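Grimorwood Timing Analyzer: Frequently Asked Questions
Last updated July 31, 2018

What does the analyzer do?
It reads a gate-level netlist along with your constraints and reports setup and hold violations, unconstrained paths and clock domain crossings that have no synchronizer. It does not change the netlist. Fixes are made in your own place-and-route tool.

Which file formats can I load?
Verilog netlists, SDC constraints, Liberty libraries and SPEF parasitics. Compressed files can be loaded directly. VHDL netlists have to be converted first.

How large a design can it handle?
The limit depends on memory. A block of 10 million instances needs a machine with at least 60 GB free. Larger designs should be split at the block level and analyzed with interface models. See the Semaan flow guide for how to write those.

Can I run several corners at once?
Yes. A standard license covers 20 corners in one session. Corners run in parallel if there are enough cores, and in sequence if there are not. The report merges them and lists the worst slack for each endpoint.

Why do my results differ from the ones in my layout tool?
Start with the derating settings. The analyzer applies no derate unless you set one, and many layout tools apply one by default. After that, compare the SPEF version and the clock propagation mode. If the slack still differs on the same path, send us both path reports.

What does message 3375 mean?
A generated clock has no path back to its master. Usually the source pin was renamed during synthesis. Correct the pin name in the SDC file and reload the constraints. The netlist can stay loaded.

Does it work with Angate libraries?
Yes, from the October release of the libraries onward. Older ones load with warnings about missing transition tables, and delays on those cells are not reliable.

Can I script it?
All menu commands have a Tcl equivalent. The command log in your working directory shows what was run, and you can replay it as a script.

How is it licensed?
Licenses float and are served by the Tultero license daemon. A seat is returned when the session closes. If a session crashes, the seat comes back after nearly 10 minutes.

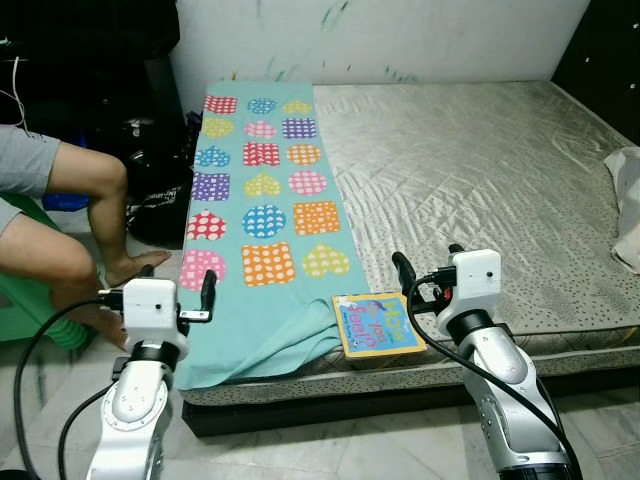
Who do I contact for help?
Technical questions go to Soon-im Yeon in applications support. For quotes, renewals and evaluation licenses, ask for Nizar Shboul. Please include your version number and the last part of the command log.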